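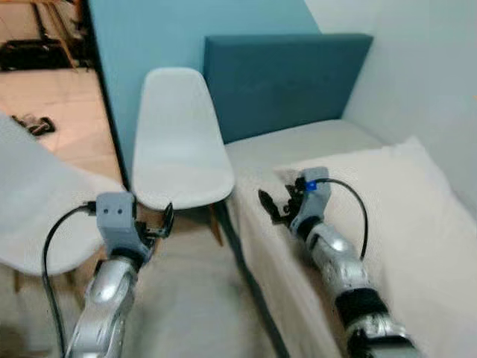 Hello all, and thanks to everyone who wrote back about the fingers. I've now had both sets on the arms for long enough to have an opinion, and I'm afraid it's a longish one, so do put the kettle on! We've kept to the bedroom for the whole comparison, as I wanted soft things and hard things within reach of the same base position. You'll see the left gripper has its open fingers just under the front edge of the white chair seat, close to where the legs meet it, and that's the spot where the Stokico and Sositz fingers differ most. The Sositz pair are thinner at the tip and slide under a rounded plastic rim very nicely, but they flex once there's weight on them. Over 93 tries at the chair they let go far more often than the Stokico ones did, and usually at the same point in the lift.

Ntuli wrote:
> Are you running the cables outside the forearm or through it? We had
> no end of trouble in Plestport with ours snagging on furniture, and I
> wonder whether some of your dropped grasps are the cable pulling and
> nothing to do with the fingers at all.

A very fair question, and one I should have answered the first time. Outside, on both arms, with a good loop left at the housing. I did wonder the same thing, so I spent an afternoon repeating the left arm runs with 185 mm of extra slack, and the drops came at the same rate. The right arm is another matter. Working low over the mattress, its loop hangs above the pillow, and I have caught it on the pillow 2 times when backing out too quickly. A slower retreat cured that.

For bedding I'd still pick the Sositz, and gladly. For chairs, Stokico. If anyone has tried a stiffer tip I'd love to hear how you got on, and I can post the logs (some 470 runs, rather untidy) to whoever wants them.

Warm wishes to you all,
Naledi Pillay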